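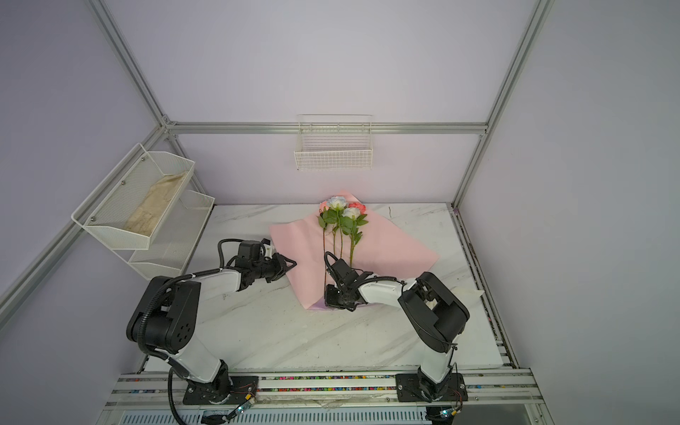
Pre-run software checklist, two-arm bouquet cell
Site: Carkby
Controller build: Lotton, March branch
Checked by: Siebe Cuypers
Reviewed by: Torbjørn Dalen
Date: 22 October 2025

Mark each item OK, OK with comment, or OPEN. An open item in section 1 stops the run. Open items in the other sections go to Torbjørn before the next build.

1. Control and limits

1.1 Both arms report the same controller build. OK.

1.2 Joint limits loaded from the cell file and not from the defaults. OK with comment. The right arm came up on defaults after the first restart. Reloaded by hand and it held through the second restart. The loader writes no warning when it falls back. It should.

1.3 Software stop halts both arms from either console. OK.

1.4 Gripper force cap set for paper and stems. OK with comment. The cap is stored per gripper, and the left one still had the value from the carton job. Changed to match the right. Please move this into the task file so it travels with the task.

1.5 Watchdog timeout set to 2000 ms in the supervisor. OK. Torbjørn: this is fine for supervised runs. I want it shorter before anyone leaves the cell alone.

2. Perception

2.1 Table plane fit within tolerance. OK. The gray veining in the tabletop gave false edges in the old build. The Grilham filter is on now and the fit is stable.

2.2 Paper outline found with the sheet turned as a diamond. OK with comment. The corner finder sometimes takes a crease for an edge. Confirm the outline on the console before releasing the arms.

2.3 Stem ends found separately from leaves. OPEN. Crossing stems are merged into one object. The grasp planner then aims for the middle of the merged shape.

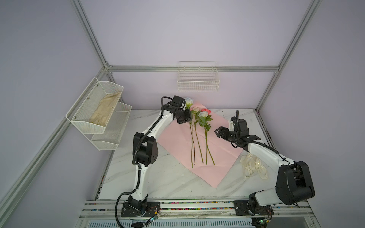

2.4 Ribbon segmented from tabletop. OPEN. A pale ribbon on a pale table is the hardest case we have. The mask breaks up where bands overlap, and the printed lettering comes back as small separate objects. Siebe: I tried the Michiels model with no retraining. The mask was better but it took 6 seconds a frame, too slow for us.

2.5 Wall baskets masked out of the search area. OK. Mask redrawn after the cameras were recalibrated.

3. Planning

3.1 Collision model includes rails, side rack, back basket and both bases. OK with comment. The side rack was modeled as a solid box. Acceptable for now, but the planner gives up some reach on the left.

3.2 Cable sleeves included in the collision model. OPEN. They are modeled close to the links, and the real loops stand well out from them. Add a margin at the elbow and at the wrist.

3.3 Arm-to-arm clearance checked at every waypoint. OK with comment. The check runs at waypoints only and skips the path between them. Torbjørn: change to swept volume. This has been on the list for almost 2 months.

3.4 Retreat pose keeps the grippers clear of the blooms. OK.

3.5 One arm holds while the other folds. OK. The hold flag now clears only when the second arm reports done.

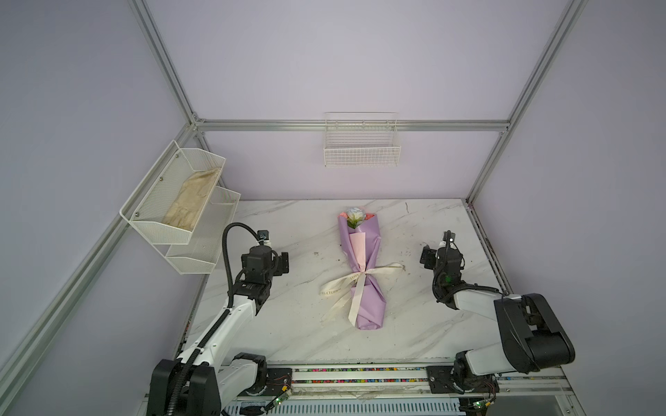
Wrapped bouquet with the ribbon in a loose bow, one arm on each side.

4. Logging and tooling

4.1 Joint, gripper and camera logs share one clock. OK.

4.2 Operator notes saved with the run. OK with comment. The notes field drops line breaks on export.

4.3 Disk space checked at start. OK.

4.4 Replay tool opens the latest log. OPEN. It opens the log but shows the right arm mirrored. Use the previous viewer until this is fixed.

Result: section 1 has no open items. Supervised runs may go ahead at reduced speed with a person at the console. Items 2.3, 2.4, 3.2 and 4.4 are assigned to Siebe Cuypers. Item 3.3 stays with the planning group. Repeat sections 1 and 3 after any change to the cell file.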